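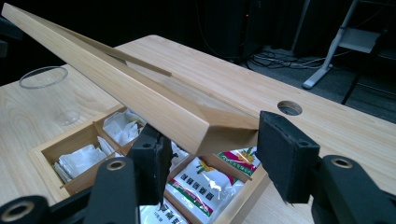
Madera clara y sobrecitos blancos, la combinación de la casa

¡Hola! Somos Lulura, una tiendecita de té y de cajas para guardarlo. Empezamos 2 amigas en un local de la calle Meireles, con once tés en la estantería y una tetera prestada (que todavía no hemos devuelto, perdón). Lo de las cajas vino después: yo tenía los sobres revueltos en un cajón y cada tarde acababa tomando manzanilla sin querer. ¡Qué rabia me daba!

Ahora me chifla ordenarlos. Los de la mañana delante, los de dormir al fondo, y la tapa transparente para cotillear sin abrir.
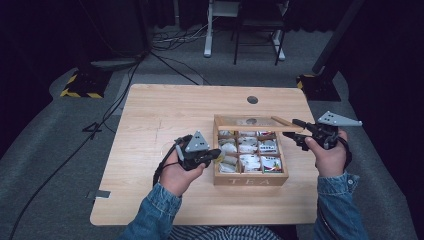
La caja TEA con la tapa levantada y sus nueve huecos

Abrimos de septiembre a junio, de 11 a 3. Si vienes con tu caja, te ayudo a llenarla y nos tomamos algo.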